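How to fold cleaning cloths so they stay folded

By Diệp Bùi

I wash our cleaning cloths every Wednesday, and for a long time I only pushed them in a drawer. Then I could not find a clean one when the sink was full. Now I fold them in thirds and they stand in a row like small books. It takes me less than ten minutes for the whole pile.

You need a flat table and dry hands. My cloths are 40 cm on each side, but the same method works for a thin dish towel if it is almost square.

Step 1. Clear the table and wipe it. Take one cloth from the pile and put it down in front of you.

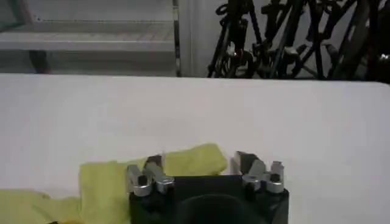
Step 2. Find two corners before you pull anything. I learned this slowly. If you pull from the middle, the cloth turns over itself and you must begin again. A yellow-green cloth bunched up on a white table, with a fold humping up at the top, is easy to open when you hold two neighboring corners, lift, and give one soft shake. Lay it down again and smooth it with your palm from the center to the sides.

Step 3. Fold the left third over, then the right third on top. Press the long edges with the side of your hand.

Step 4. Turn the strip so the short end is near you. Fold it in thirds again, from the bottom up.

Step 5. Put it in the drawer with the round edge up. If the cloth opens, it is too loose, so fold it again with more pressure.

Please do not use fabric softener on microfiber. Old cloths with hard corners I keep in a separate box for shoes and the bicycle.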